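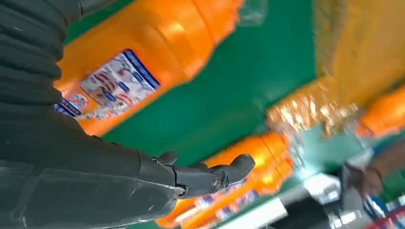
I'd told Mircea Radu I'd only stay for one cup of tea. That was June, and I was still at Coman long after the tea had gone cold, watching the Brallum pick up orange bottles.

He was selling it, you see – two thousand dollars a month, hand and arm together, with a fellow from Etham to hold your hand (mine, not the robot's) for the first fortnight. I ran a packing shed. I had bad knees and a nephew who'd gone off to be a drummer. I was, Mircea reckoned, the perfect customer.

"Ask it for something hard," he said.

So I asked for the detergent, the slippery ones. My old mum could never get a grip on those either, and she used to swear at them in the laundry in a way I can't repeat.

"How many has it done?" I asked.

"1,207 on this hand," said Mircea, quick as anything, and I liked him a bit less for having it ready.
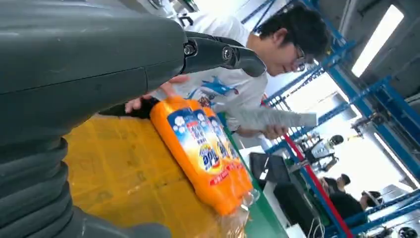

"And what happens when it drops one?"

"It stops and waits for somebody to come and sort it out."

Well, that was my nephew all over! I laughed so much I had to find a chair. Mircea didn't get it, poor man, and went on about the warranty.

I rang Ultan Heffernan at Heltari from the car park, because it was his money too.

"Is it any good?" he said.

"It's slow," I said, "and I think I want it."

He went quiet for a while – I could hear his kettle – and then he asked me what colour it came in.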